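Ok quick one before work. Guest room is DONE. Well, mostly done. The closet still won't close but I've put a chair in front of it.

Washed the hearts quilt finally. It had been in the cedar chest since we moved to Plodville and it smelled like it. Cold water, delicate, the tiniest bit of soap, then over the porch rail until supper. I was so scared for the appliqué. Dorothy Marsden at the quilt guild told me to check the edges of every heart first and tack down anything lifting, so I did that, in front of the TV, and it took three evenings. Three! Little whip stitches. My thumb is wrecked.

The orange heart was the worst. The big salmon one with the dots was fine. Cream ones I mostly left alone, they blend right in anyway.

Somebody asked last time about the quilting pattern. It's just meandering, the wavy all over kind, no marking, you wander around and try not to cross your own line. Good for hiding mistakes. I'd do it agian on a bed size but not in July with no AC.

Next up is gifts. Naheed's birthday and Ashley's are the same week and I do all my wrapping on the guest bed becuase the kitchen table is permanently covered in mail. Red bags this year, the shiny ones, I bought too many. Need tissue paper. Need cards. Need to find the good scissors, which were in the sewing basket and now are not.

Also need curtains in there before Aušra comes to stay. White? Pale green to go with the little hearts? Tell me in the comments, I keep going back and forth.
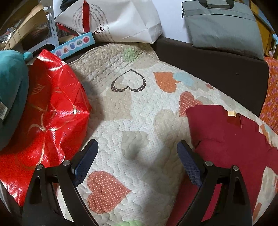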